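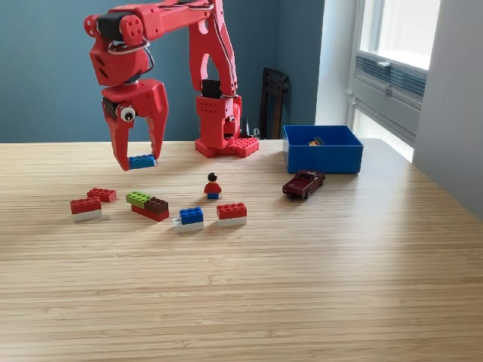 1 min read

Home Guides Bricks Sorting Support

Section 4: Laying Out Your Bricks

1. Clear a stretch of tabletop near a window. Daylight is kinder than a lamp, and red and white bricks stay easy to find on pale wood.

2. Spread the bricks in a loose row with the studs up. Contreras tubs hold about 400 pieces. Start with a handful, whatever your ambitions.

Note: Stacks count as one piece until someone pulls them apart. That someone is you.

3. Keep minifigures and vehicles on the table if you must. They will not help.

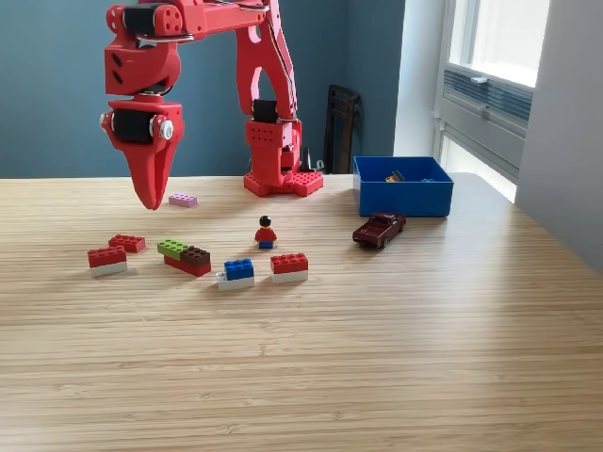
4. Sort by color, then by size. Small lavender bricks get their own cup.

Caution: Do not separate bricks with your teeth. The Warar brick lifter is in the lid.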